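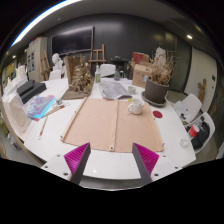
Gripper view, art room table. Mug on the cloth, red disc next to it.

Quick one before I lose the thread. It's nearly 11 pm and the Gisari run finally finished.

So the question was dumb and simple. Does a policy trained on hand-held gripper demos get better if you keep collecting in the same tidy room, or if you drag the thing somewhere messy? We had 3,002 demos from the lab bench at Trimen. All clean, all the same lighting. Then 574 from places like this, paint stuff everywhere, dried plant, easels at the back, a newspaper.

Trained two. Bench only, and bench plus mess. Same network, same number of steps, same seed (yes one seed, I know, I know).

Tested on mug pick-up in a kitchen neither had seen. 50 tries each. Bench only got 12. With the messy set, 35. I ran the bench one again becuase I thought I'd loaded the wrong checkpoint. Nope.

Eino Juntunen thinks it's mostly the lighting and not the clutter. Could be. The ceiling lights in the art room are nothing like ours, and the wide lens grabs all of them. His idea is to collect with the clutter but under bench lights, then the other way round. Fine, but that's two more weeks of me picking up mugs.

Failures were kinda boring. Mostly closing too early, pads touching the rim and then nothing. A few went for the handle from teh wrong side. Didn't log the angles, should have.

Next: more seeds, then cups. Small ones. Will put the plots up when the Saarinen machine is free again, probably January.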